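# Does the new Kassab line timetable really add seats, or just move them around?

Posted in Rail & Bus, October

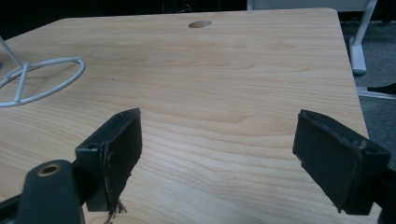

I take the 7:12 from Sasanham into Favport most mornings and I've read the leaflet about the new timetable three times now. It says there will be "more capacity at the times you travel." What it does not say is how many cars each train will have. My train is six cars today and people stand from Prumano onward, which is a good twenty-minute stretch.

As far as I can work out, they are adding one train at 7:40 and taking the stop at Prumano away from the 7:12. They call that an improvement for everybody. If you get on at Prumano you've lost a train. If you get on at Sasanham, like me, you might get a quieter ride, or you might find they quietly send four cars because "demand has fallen." They did exactly that on the evening trains two years ago.

Has anybody seen the actual car plan and not just the leaflet? And is there any point in writing in before the comment period closes?

*Lụa Đoàn*

---

**Hiếu Vương**

I asked for the car plan at the drop-in session at Favport station and was told it's "still being finalized." The timetable is printed, so I have trouble believing that. You can't set turnaround times at the Favport end without knowing how long the trains are, because platform 3 won't take more than six cars.

What I did get was the seat table from the back of the board papers. It's on page 33 if you want to look. One six-car set is given as 574 places. That sounds fine until you read the note under it and see that it includes standing room. The seated figure isn't in the table at all. I wrote and asked for it and got a reply thanking me for my interest in the railroad.

The same page says the new morning service will provide nearly 3000 places into Favport in the peak hour. Divide that by 574 and you get a bit over five full-length trains. There are five trains in the hour in the new timetable, counting the 7:40. So either all of them are six cars and the figure has been rounded up generously, or somebody is counting a train that arrives just outside the hour. I'd like to know which. My guess is they are counting the 8:31 arrival, which is in the hour only if it's early, and I have never known it to be early.

On the Prumano stop, read the footnote marked with a dagger. The 7:12 runs nonstop from Sasanham "until further review." I take that to mean it depends on how many people complain.

Yes, write in. Keep it short and ask for two things: the number of cars on each morning train, by departure time, and the seated figure for each. If you ask a general question about crowding you'll get the leaflet back.

---

**prumano_pat**

They've been promising longer trains on this line since I was in high school. Don't hold your breath. I drive now.

---

**Footbridge End**

I'd disagree with some of the above, though not with the general suspicion.

Platform 3 at Favport did take eight cars before the signal at the south end was moved. The old stop board is still there if you walk down far enough. So the limit is the signal and the track circuit, and those can be changed if there's money for it. When they say the platform is too short, ask which end they mean.

The evening cut wasn't quite as sneaky as the first post makes it sound, either. It was in the notice, in small print, and the reason given was a shortage of cars while the older sets were in the shop at Kassab. Whether those sets ever came back is a fair thing to ask. I still see four cars on the 6:05.

One more thing to watch. The punctuality target in the new plan is 98 percent, but it's measured at Favport only. Take a stop out of the 7:12 and leave its arrival time nearly alone, and you've padded the schedule. The train looks more reliable and hasn't gotten any faster. Compare the Sasanham departure and the Favport arrival in the old and new books. I make it two minutes saved, for a stop that used to cost four.

Send comments to the line manager's office and not through the web form. The form has a character limit and doesn't give you a copy.

---

**Lụa Đoàn**

Thanks, page 33 was the bit I was missing. I've written and asked for the cars per train and the seated numbers, and I put in the one about the 7:12 timings as well. I'll post whatever comes back, if it isn't another leaflet.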